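Studio notebook, Sunday, afternoon session

Continued with the second track for the Toprak EP. The kick is now shorter, and I moved the bass a little later so they do not fight. At low volume it is already better. The version from last week is kept as mix 3, please do not delete it.

The vocal take of Chae-won is good until the bridge. After that the breath noises are too loud, and I cut them by hand. It took me 30 minutes for one verse.

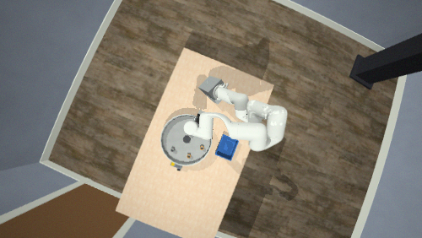

Kadir thinks the bridge should lose the drums completely, and that the reverb on the voice hides the words. He would also like to hear the pad one octave lower.

I tried it without drums. He is right about the words, but the pad becomes muddy when it goes down, so I left it where it was. The delay is set by ear to 716 ms, it is not in time with the song and I like it so.
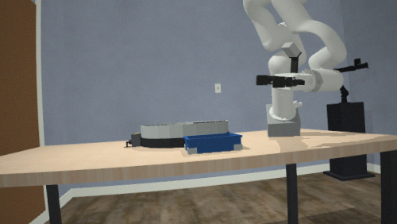 For the ending I have two possibilities: a slow fade, or a hard stop after the last chord. Roel must choose before the master goes to Jivville.

Still to do: left channel hum in the intro, new name for track two.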